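Section 4: Joining a ride queue with the Junalen app

The steps in this section apply to all rides at Tirnmont Park that use timed boarding. Your park ticket must already be linked to your Willetix account (see Section 2).

4.1 Before you start

Turn on location services and Bluetooth. The app will not let you join a queue from outside the park gates.

Note: Everyone in your group needs a linked ticket, including children who are too small to ride.

4.2 Joining a queue

1. Open the app and tap Rides.
2. Choose a ride. The wait shown is for the next open boarding group.
3. Tap Join, then check the box beside each person who will ride.
4. Tap Confirm. Your boarding group number appears at the top of the screen.
5. Keep notifications on. You will get one alert when your group is called.

You can hold a place in up to 2 queues at a time. To join another, leave one first or wait until you have boarded.

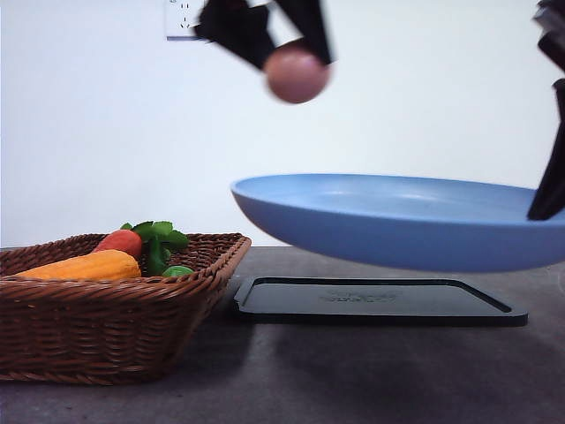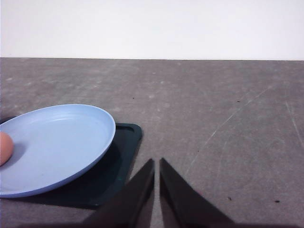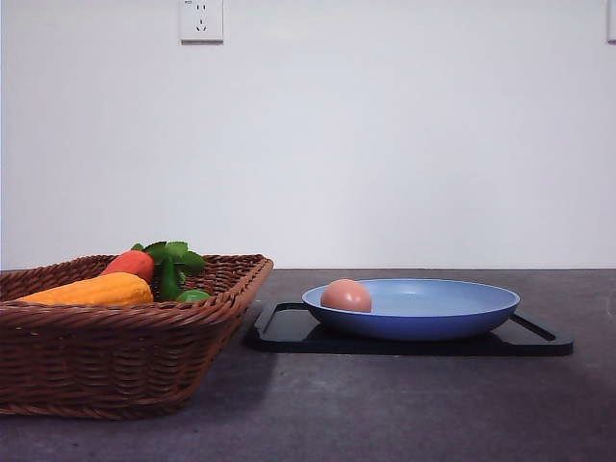

Small round ball (first picture); light blue plate with brown egg (second and third pictures).

4.3 When your group is called

1. Go to the timed boarding entrance, marked with a green arch.
2. Hold your phone flat over the reader until it beeps.
3. Wait for the gate to open, then walk through one person at a time.

You have until the time shown on your pass to reach the gate. After that the pass expires and you must join again.

Caution: Do not take a screenshot of your pass. The code changes every few seconds and the reader will reject a saved copy.

4.4 Ursu Coaster

Ursu has 116 boarding groups a day. Once they are gone, the Join button turns gray and only the standby line is open. Loose items must go in a locker before you scan in – the lockers are on the left side of the entrance path, and the first hour is free.

4.5 Error codes

862 – Ticket not linked. Go back to Section 2.
3352 – Ride closed for the moment. Your place is kept, and the app updates when the ride reopens.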